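Teaching an arm to take a computer apart

April 9, 2026

Old office computers arrive at the Rondberg workshop in Sarnerport by the pallet. Most still go to people with screwdrivers. At one bench, though, an operator is showing a robot arm how to pull the parts out, one demonstration at a time. She has been doing it since November, and agreed to talk as long as we left her name out of it.

She came to the job from repair work. "I'd never touched a robot. They wanted someone who knew what a memory module feels like when it lets go. The driving you can pick up."

There are two ways to drive. In the first she takes hold of the arm and moves it through the job by hand, while the joints go slack enough to follow her. In the second she sits at a desk and works a smaller arm, and the big one copies it. The workshop calls the small one the leader. Both sets of movements are recorded along with the camera pictures, and a model is trained on them afterwards.

"By hand is quicker to learn," she said. "But you're standing there with your arms in the case, and the camera sees your sleeves. So we use it for the rough positions and do the proper recordings from the leader."

The software comes from a small firm called Antoniuk, and the leader arm was built to order in Tretthorpe. She has few complaints about either, apart from the chair and a foot pedal that starts and stops each recording. She has twice done a whole run without pressing it.

So far she has kept 481 recordings. A good one for a single memory module takes 11 seconds. Her first attempts took 70.

Does faster mean better? "No. If I rush, the arm learns to rush, and it can't feel what I can feel. I slow down before every contact. I come in straight, I wait a moment, then I close. You have to be a bit boring about it."

Mistakes are sorted into two kinds. If she drops a part on the floor, the recording is deleted. If she misses a grip and then gets it on the second try, it stays in, and she marks it as a recovery. "At first I threw those away. Then the arm would miss and just sit there, closed on nothing. It had never seen anybody miss."

I asked which part gives the most trouble. She said cables, without stopping to think. A module is stiff and stays where it is put, but a cable lies differently in every case, and she has to move it aside before she can reach what is under it. On the last trial the arm got the memory out in 86 per cent of attempts. For cables she would not give me a number.

Her own list of what to change next is short. She wants a second camera angle on the drive cage, where the arm blocks its own view. She would also like a softer grip on the leader, as her thumb aches by the afternoon. 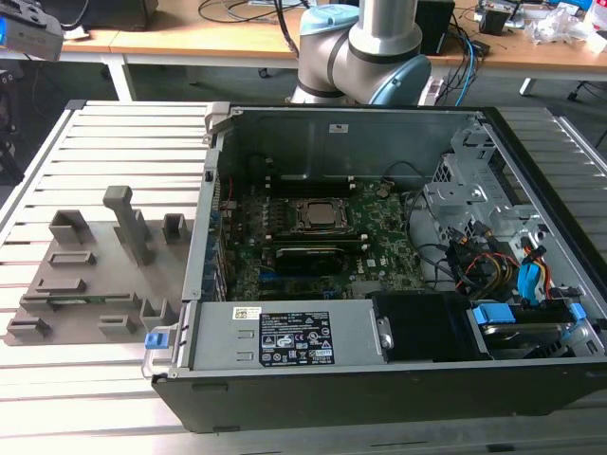
What happens in a session

A session starts with the case on its side and the panel off. The operator moves the arm to its start position, checks the cameras and presses the pedal. She does the same part over and over, shifting the case a little between runs so that the model doesn't learn one fixed spot.

"People ask if I talk to it," she said. "I talk to the computer. Come on, let go."

She stops after two hours and someone else takes the chair. The afternoon is for watching the recordings back and throwing out the bad ones, a job she likes less than the driving.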